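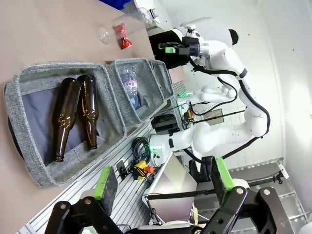
Vie locale – Déchets et recyclage

Stutley : la collecte du verre change de rythme après les fêtes

Publié le 13/01/2025

Les habitants du quartier de Stutley doivent s'habituer à un nouveau calendrier. La société Gestport, qui assure la collecte du verre dans le secteur, passe désormais toutes les deux semaines, au lieu d'une fois par semaine comme avant. La mesure concerne 367 foyers, répartis dans 17 rues, entre la place du marché et l'ancienne gare de marchandises.

La décision était prise depuis le mois de décembre, mais l'information est arrivée tard dans les boîtes aux lettres. Plusieurs habitants ont sorti leur verre au jour habituel et l'ont retrouvé le soir au même endroit. La mairie reconnaît que le dépliant a été distribué trop près des fêtes, dans une période où beaucoup de familles étaient absentes. Une deuxième distribution est prévue, cette fois avec une version en gros caractères pour les personnes âgées.

Selon Gestport, le camion faisait souvent sa tournée à moitié vide, sauf pendant l'été et à la fin de l'année. En espaçant les passages, l'entreprise espère réduire le carburant et libérer une équipe pour les papiers et les cartons, dont la quantité augmente avec les livraisons à domicile. Le prix payé par les habitants ne change pas cette année. Pour l'année prochaine, la question reste ouverte et sera discutée avec le budget.

Pour ceux qui ne veulent pas garder leurs bouteilles deux semaines à la maison, 11 points d'apport volontaire restent accessibles à toute heure, sauf celui de la rue des Tanneurs, fermé la nuit à la demande des voisins à cause du bruit. Le plus grand se trouve sur le parking du magasin Smadi. Il a été vidé deux fois pendant la première semaine de janvier et il était de nouveau plein peu après.

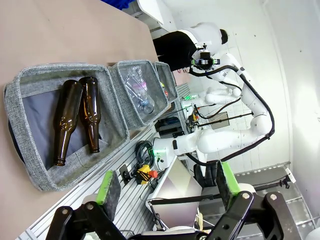
Le magasin a d'ailleurs demandé à la mairie d'ajouter un conteneur, car des clients posent leurs sacs par terre quand il n'y a plus de place. Le verre cassé devient alors un danger pour les enfants et pour les chiens. La mairie a donné un accord de principe, mais l'emplacement doit encore être choisi : il faut que le camion puisse manœuvrer sans bloquer l'entrée des livraisons.

Les règles de tri, elles, restent les mêmes. Les bouteilles, les pots et les bocaux en verre vont dans la collecte du verre, sans les bouchons ni les couvercles. Il n'est pas nécessaire de les laver, il suffit de bien les vider. Les étiquettes peuvent rester. La vaisselle, les miroirs et les ampoules ne sont pas acceptés. Les bouteilles en plastique vont avec les emballages, et le calendrier de cette collecte n'est pas modifié.

Les cafés et les restaurants ne sont pas concernés par le nouveau rythme. Ils gardent leur passage hebdomadaire, tôt le matin, avec un contrat séparé.

L'association de quartier Grornari, de son côté, propose une aide aux personnes qui ont des difficultés à se déplacer. Des membres viennent chercher le verre à domicile et le portent au conteneur le plus proche. Le service est gratuit – il faut seulement s'inscrire à l'avance, par téléphone ou au local de l'association. Plus de 100 personnes ont déjà demandé des renseignements, et l'association cherche maintenant des chariots solides, même usagés, pour les trajets en montée vers le haut du quartier.

Une réunion d'information aura lieu à la salle des fêtes avant la fin du mois. Les habitants pourront y poser leurs questions à Gestport et retirer le nouveau calendrier sur papier. Celui-ci est aussi disponible à l'accueil de la mairie, à la bibliothèque et à la caisse du magasin Smadi.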